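Progress report to the Jaramillo fund, October
Prepared by Yusri Ngui, Tarkeck kitchen robot project

The open day was held on Saturday, 7th October, in our test kitchen in Jumthorpe. We received 33 visitors, and 9 of them stayed for the longer afternoon session. Ivar Kristiansen ran the demonstrations and Chiyo Fujimoto answered questions at the door.

The work shown was the sink area task, where the arm must move close to the bronze faucet and the marble counter without touching them. This is the part your second payment has supported, and I am glad that we could show it to people outside the team. 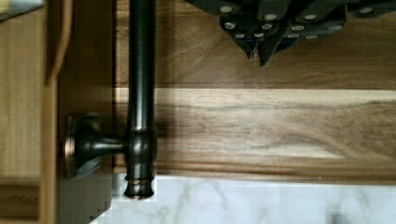 Will the open day be repeated before the end of the grant?
We plan one more, in the spring, if the Zokmont building is ready for guests.

The morning started 27 minutes late — the network had to be restarted two times. Mr. Crisanto Sison from your office saw the second demonstration and asked for a slower one, with the speed limit written on the board. We will do so next time. Uriel Garrido is now collecting the comment forms, and several visitors wrote that the explanation was too technical.

Spending for the day stayed inside the approved amount. The receipts will follow with the next report.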